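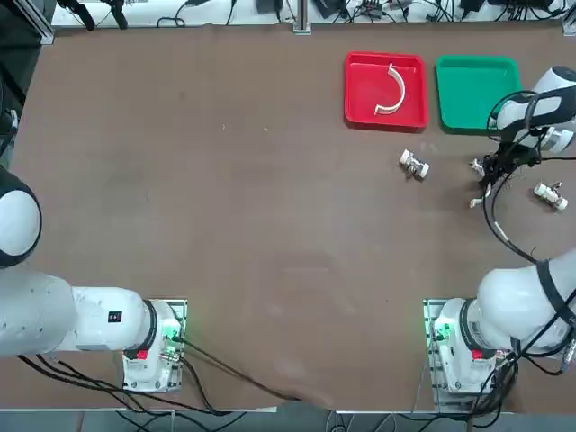 Right arm over the green tray, C-shaped piece lying in the red one.

Parallel gripper drops small pipe fittings on the Veloso controller but not on the Herncombe

Asked July 18, 2019. Viewed 573 times.

Two-arm bench cell, sorting white fittings into red and green trays. Same gripper, same fingers, same arm program on both controllers. With the Herncombe I lost 3 parts in 3000 cycles. With the Veloso I lose one in 14, nearly all of them the small cylindrical fittings. The C-shaped pieces are fine on either. Force setpoint reads the same in both configuration screens. Is the Veloso regulating force differently, or am I missing a setting?

2 answers

Answer 1 (accepted)
The setpoints are not in the same units. Herncombe takes force at the fingertip. Veloso takes motor current as a percentage of rated, and the default hold value after contact is lower than the closing value. A wide part has enough contact area to survive that — a short cylinder rolls out. Set hold equal to close, then log current for a full cycle. If it still sags during the lift, raise the contact detection threshold. Firmware before September ignores the hold field until you power cycle. Put a load cell between the fingers before you compare the two again.

Answer 2
Had slipping with a Drullis gripper, swapped to softer finger pads and it went away. Might also be your cable pulling on the wrist. Didn't try the Veloso.

Comment from original poster
Hold was at 60 percent of close. Equal now, rerunning the fittings. Pads are unchanged. The Prerbridge load cell is on order.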